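## ベッドの上が小物置き場になってしまいます

**Baltasar Valdebenito** 3/25/21

こんにちは、ワンルーム暮らしです。帰宅するとポケットの中身を全部ベッドにぽいぽい置く癖があって、寝る前に毎晩どかすのが面倒で…。充電器とか手袋とか、趣味で削っている木の端材とか、種類がばらばらなので箱にまとめても結局わからなくなるんです。Odexの引き出しケースも買ってみたけど、開けるのがもう億劫で(笑) 棚を置ける幅は最大153cmです。みなさんどうしてますか?

**ゆずこしょう**

わかります〜!私もずっとそうでした。引き出しは諦めて、ふたなしの浅いトレーを玄関に2つ置くのがおすすめです。片方は毎日使うもの、もう片方は「あとで考える」もの。私はFlomardのを使ってますが、お菓子の空き箱でも全然いけます。充電器は使う場所のコンセントに挿しっぱなしにしたら、持ち歩かなくなりました。手袋は洗濯ばさみでフックに吊るすだけ!

**tulo3971**

捨てる。

**ねこぜ**

↑極端すぎ(笑) 木の端材は捨てられないですよね、私も木工をやるので。角を丸めたやつほど愛着がわいちゃって、うちはAcuñaの布袋に放り込んでます。あと、ベッドに置くこと自体は悪くないと思うんです。ふわふわのキャラクター毛布の上に一度ぜんぶ広げて、同じ行き先のものから順に持っていくと、私は早く終わります。充電器、手袋、木のかけら、みたいに。
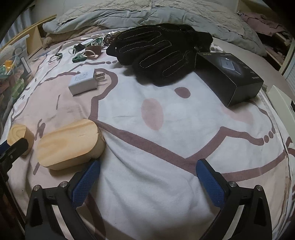 それと、袋は口の広いものにしてください。紐で絞るタイプは私も開けるのが面倒になって、また枕元に木が転がる生活に戻りました。幅があるなら、棚よりまず壁にフックを付けてみるのがいいかも。賃貸だったらごめんなさい!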